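Visit report: open day at the Kullden test hall, Cindby

On Friday, June 10, 2022 I went to the open day of the Kullden hall, where robot arms practice the handling of household goods. I wanted to learn which rules they follow when people and arms share a table, because at Trerow, where I work, we must write our own rules before November.

The group had 21 visitors. Before the door opened, Elias Sabbagh, who is responsible for safety in the hall, read the house rules aloud, slowly, and each of us had to sign. Long hair is tied back. Lanyards come off. A visitor may point at an object but may not reach over the yellow line on the floor, also when the arm stands still. I asked why also then. He answered that a standing arm can be a waiting arm, and from outside you do not see the difference.

After this we saw the tables. On each one hangs a sheet with the speed limit, which is 200 millimeters per second when a person is inside the line. The person who starts a run must say "moving" and wait for an answer. On the second table this was forgotten one time and the operator stopped the run himself and wrote it in the book. I liked this very much.

The longest talk was about drinks. Their rule is that a bottle is handled only with the cap closed, and it must stand upright before the arm comes near. Open cups may be on the same table only if they are empty, and the operator checks them by hand. The date code on the bottle is written down together with the run number, so that the same bottle can be found again if there is a complaint.
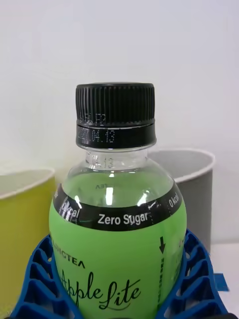
Bottle of Apple Lite tea with zero sugar, upright between the blue lattice pieces. The date code is on the ring under the cap.

Soft surfaces had their own page in the rule book. A lattice pad is looked at every 20 runs, and a pad with a crack goes into a red box and does not come back. Ms. Lương from the workshop showed us the box. The book for this year had already 1,994 entries, all by hand, and some I could not read.

One point I found weak. The emergency button at the last table was behind a chair. I mentioned it, and the chair was moved, but I did not see that it was written down.

Lunch was soup and bread in the corridor. The rule book can be borrowed as a paper copy, and I have asked for one.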